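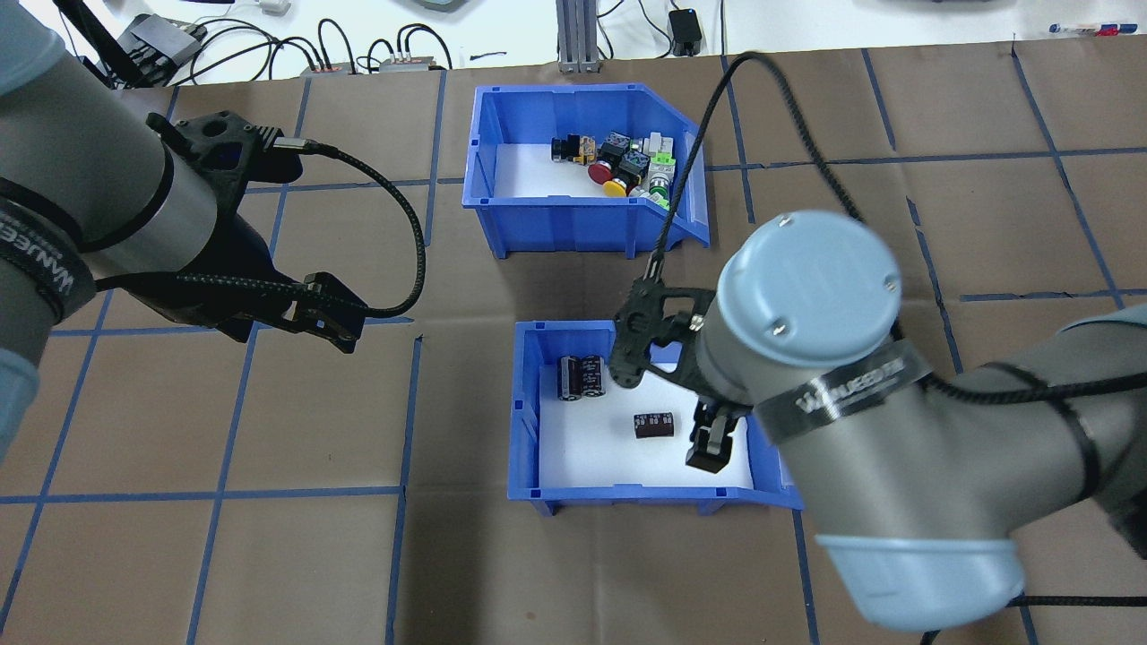 Upadhyay wanted to know, before anything else, why a parts store would keep switchgear and board components in the same type of bin. The stores lead at Sakstead answered that the bin is standard and the liner is what matters.

"Switch blocks are heavy for their size and they have corners," the lead said. "On bare plastic they slide to the lip. On a white pad they stay where you put them, and you can read the outline of a dark part."

The store carries 284 part numbers, 109 of them control components: push buttons, contact blocks, terminal blocks. Capacitors are a separate family, kept by voltage rating and case size. Until last August everything sat in closed drawers, which the lead described as "a labelling system with parts attached."
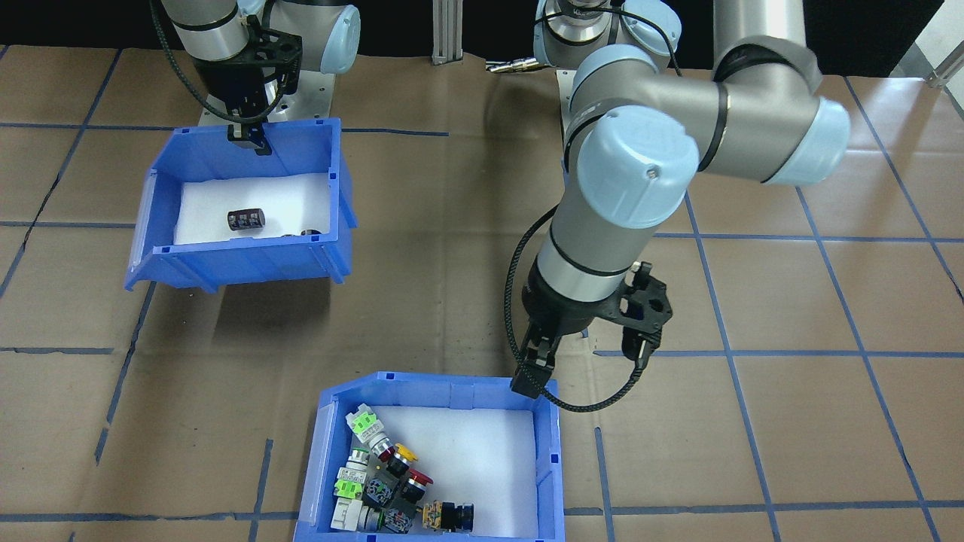 Terminal block on its side in a lined bin, Sakstead parts store.

Open-front bins replaced 74 of the drawers. Asked about colour, the lead was brief. "Blue, because Florkalier had blue on the shelf. Grey would have done."

The taped grid is older than the bins. It is laid on brown kraft paper, and the paper is replaced when the tape lifts. "You give a bin a square and it goes back to that square. We tried printed mats from Ralden. They curled." 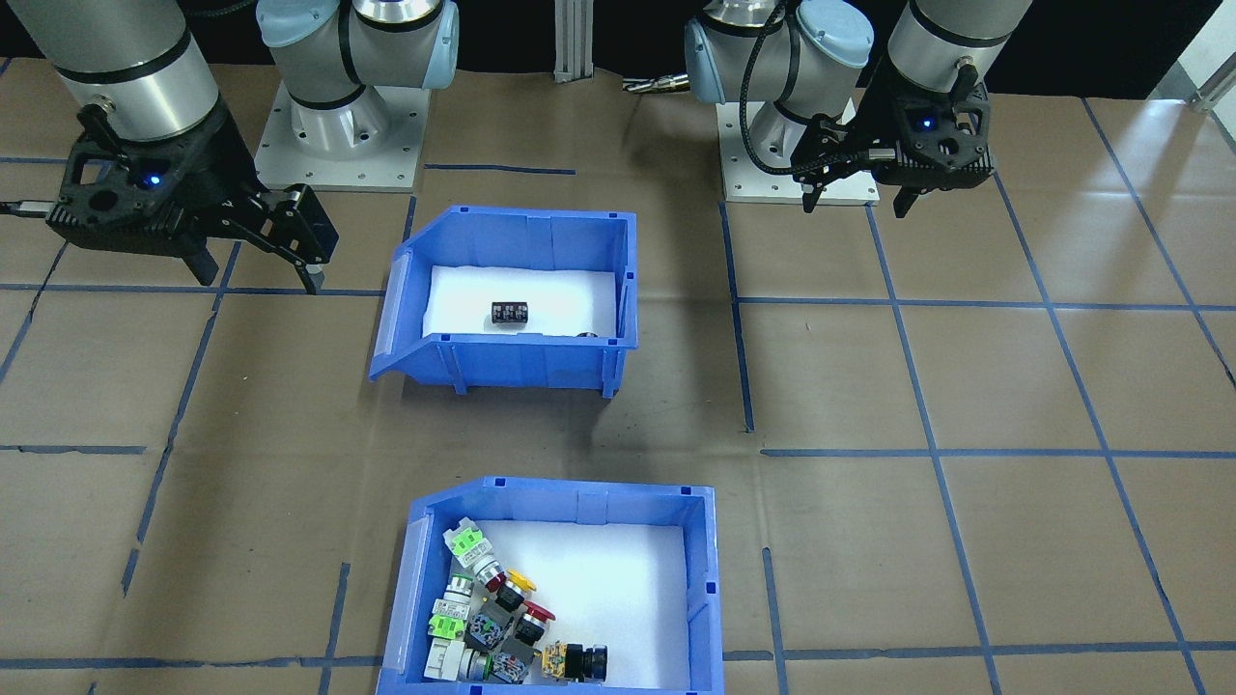 Blue bins on the taped grid, Sakstead.

On mixed returns, the procedure has 7 steps, and the lead considers two of them redundant. Buttons are checked for a matching contact block before they are shelved. Capacitors with bent leads are scrapped. Loose fittings go in a tray at the end of the shift and are sorted the next morning.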